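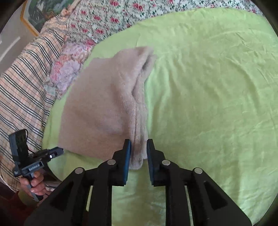

Erura Millow estate to get longer-range battery in December

Erura has confirmed that the Millow, its compact electric estate, will be offered with a larger battery from December. Order books open on 15 August 2024 for existing owners, with other buyers able to order once full prices are published.

The new pack replaces the mid-range option and will be fitted at the company's Pravbridge plant, where the Millow has been built since launch. The entry-level battery stays on sale unchanged. Erura has not yet given an official range for the new version, saying only that testing is still under way and that the figure will appear in the price list.

Buyers moving up from the entry-level car will pay an extra £3,963. That includes a heat pump, which was previously a £745 option, and a heated steering wheel. Metallic paint is still charged separately.

The larger pack sits under the rear floor as well as the cabin, so there is some loss of luggage room. The underfloor cubby for charging cables has gone, and the cables now live in a bag strapped to the side of the boot. With the rear seats folded, the load space measures 1,079 litres. The seats themselves are the same as before and still split in two.

Suspension work was carried out with Pavliuk, the chassis firm that also tuned the Millow's steering. Stiffer rear springs have been fitted to deal with the added weight, and the dampers are new at both ends. Towing remains limited to small trailers.

Over 50 dealers will have a demonstrator by the time deliveries begin. Erura says cars already on order with the old mid-range battery will be built as planned, although customers can switch to the new one if their car has not been given a build date. Anyone wishing to change should contact the dealer that took the order.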